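3.2 Where the clean things wait

We began this study expecting to write mostly about washing up. What held our attention, once the visits started, was the stage just after it: the stretch of time when cups and plates are clean but have not gone back to a cupboard. In the 18 households of the Brakuvine study this stage could last anything from a few minutes to a whole week, and in several homes it had no end at all. The dishes simply lived on their rack or their stand, were used from there, and came back to it.

We call these in-between objects "waiting furniture." The term came up in a conversation between Leonora Aquino and Lucero Grajales during the pilot visits in April, and it stuck because it treats a dish rack as something closer to a coat stand than to a sink accessory. Both hold things that are between uses. Both are on show, and both shape how people move through the room in small ways that are a real pleasure to trace.

Three kinds of waiting furniture came up again and again: the upright plate rack, the mug tree and the flat tray. They ask different things of the hand. A plate rack takes a plate edge-first, and the person has to find a gap between two dowels and let the plate lean. A mug tree takes a mug by its handle, from the side, with a slight tilt at the end of the movement. A tray takes anything at all, from above, and gives no hint about where the thing should go. One participant told us she "files" her plates, "hooks" her mugs and "dumps" the rest, and we have not found three better verbs.

Figure 3 shows the three kinds together on one work surface, with a wooden rack for plates, a mug tree with two mugs on its pegs, and a wooden tray with nothing on it yet.

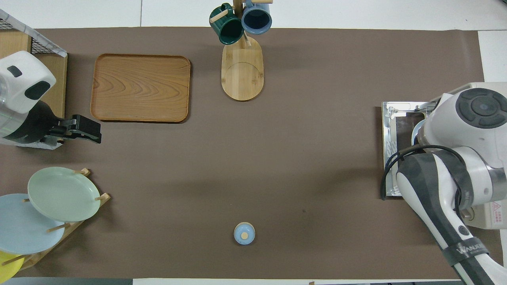

Leaning turned out to be a richer subject than we had guessed. Almost no rack in the study held its plates at a single angle. Plates of different sizes settled differently between the same dowels, and people reacted to this in ways that were plainly personal. Some straightened every plate as they went. Others let the plates rest against one another and were quite happy for them to overlap. When Jayson Estrella asked one of these participants whether the overlap slowed drying, she laughed and said that the plates had all night. We noted the same easygoing attitude in 4 of the homes, always in kitchens where the rack doubled as the storage place.

Mug trees gave us the most talk per visit – far more than their size would suggest. People had favorite pegs. In the Amer household the lower pegs were for guests and the upper ones for the family, a rule that nobody in the house could date but that everyone followed, including a boy of six. The difference in how mugs hang also matters to their owners. A mug with a wide handle swings outward and shows its mouth to the room, while one with a narrow handle tends to tip its mouth downward. Several people liked the second position better for keeping dust out, and a few had chosen mugs with that in mind. We were delighted to find handle shape being treated as a storage question.

Trays are harder to pin down. Khairul Entili's notes describe them as "the place for the thing with no place," and our coding bears this out. Lids, jar rings, single spoons and the odd child's cup all ended up there. An empty tray seems to work as an invitation, and it rarely stayed empty for long in the homes we visited. Two households kept a tray clear on purpose so that it could be carried to the table, and both said it took some effort to defend.

Position mattered as well. In most kitchens the waiting furniture stood at the borders of the counter, leaving the middle open for work. Participants seldom described this as a decision. They spoke of it as where things had "drifted," pushed outward each time someone needed room to chop or roll dough. Léonie Masson, who sketched every counter on arrival and again on leaving, found that the mug tree drifted least and the tray most. A mug tree is usually reached from one favored side, so moving it means learning the reach again, whereas a tray can be slid anywhere without much fuss.

Material came up more often than we had planned for. Wooden racks and stands were praised for being quiet, and the small knock of a plate against a wooden dowel was mentioned warmly in more than 2 of the interviews. Owners also spoke of the care that wood needs, and of wiping the base of a stand where drips collect. The Ignacio household rotated its rack end to end each week for this reason. We return to sound and upkeep in Section 3.3, where the drawer and cupboard visits are reported.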